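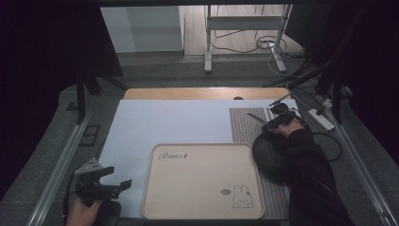
A beige tray with a rabbit drawn in one corner, beside a long grey mat.

IRKIMBERG, Friday, June 29, 2018 – After a good long sleep in the cellar, the first apple brandy from the Polat distillery goes on sale tomorrow morning, and people in town who have been walking past those locked doors and sniffing the air for years will finally get to taste what has been going on down there.

The brandy is called Skalow, after the orchard on the north slope where all the apples were picked. It was distilled twice in a small copper still and then left for 10 years in oak barrels that had held sweet cider before, and it comes out of them the color of dark honey, with a smell of baked apple and a little clove. There are 821 bottles in this first release and there won't be any more of it until the next barrels are ready, so the shop is asking everyone to take no more than two each.

Distiller Hsiu-ying Yang tasted from the barrels every May and nearly bottled the brandy twice along the way, but each time she decided to leave it where it was. "It was nice enough, and I could have sold it, but it still had a sharp edge on it that I didn't care for," she said, pouring out small glasses in the shop on Thursday. "Then this spring I took a sip and went back for another, and I thought, well, there we are."

She likes it plain, at room temperature, after supper – though she says she won't scold anybody for putting it over vanilla ice cream.

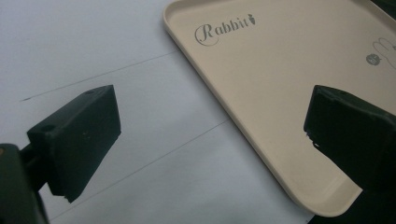
Songül Yurt tried a glass on Thursday and said it was softer than she had expected, with more fruit to it than the brandies she usually buys, and that she would have liked to see some half bottles for people who only want a little at Christmas.

Half bottles may come with the next release. For now Skalow is sold in the full size only, at 80 dollars, from the distillery shop and from the Wirent wine store across the square. Both open at ten.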